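Search our site Enter keyword Go

Media release
2/10/20

Cluvley opens new moulding hall in Dunton

Cluvley, the family-owned maker of rubber and plastic moulds for garden edging, kerbs and stepping stones, has opened its new moulding hall in Dunton, bringing its mixing, pressing and finishing work together at one address for the first time in the company's history.

The hall was finished in September, after a long winter of planning and more cups of tea than anyone would care to admit, and it gives the company 2,000 square metres of floor to work with. There is room for 8 presses, a proper colour-matching bench and a loading dock that can take two trucks side by side — a great relief to the drivers, who used to wait their turn in the street.
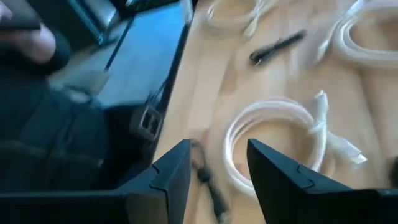
White cables coiled on a wooden tabletop.

"We have been making moulds for landscapers and tile yards for a good many years now, and our customers have been very patient with us while we outgrew one shed and then another," said Ayman Filali, general manager of Cluvley. "We wanted a place where a customer could walk in with a sketch of an edging stone, sit down with us, and talk through how it might be made. I'm so pleased we can finally offer that, and I'd like to thank every one of our neighbours in Dunton for making us feel welcome."

The first product to be made start to finish in the new hall is the Nekance range of flexible kerb moulds, which come in plain, bevelled and rope-edge patterns. The catalogue now lists 969 moulds in all, and older patterns can still be ordered by anyone who needs to match an existing path or border.
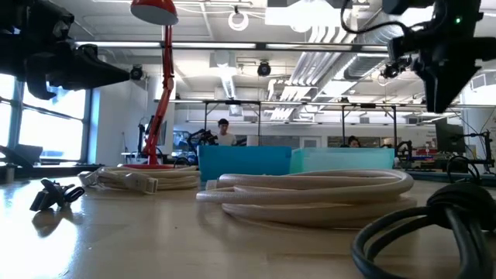

Building work was carried out by Sharifi, who also moved the presses across from the old sheds and kept orders going out the door while they did it. Cluvley will keep its existing phone numbers and account terms, and customers don't need to do anything except note the new address for pick-ups and returns.

Landscapers, tile makers and keen home gardeners are warmly invited to drop in and see the sample wall, where finished pieces from each range are on display in grey, sandstone and charcoal. Tours of the pressing floor can be arranged through the front office, and closed shoes are required.

Media enquiries: Ayman Filali, Cluvley, Dunton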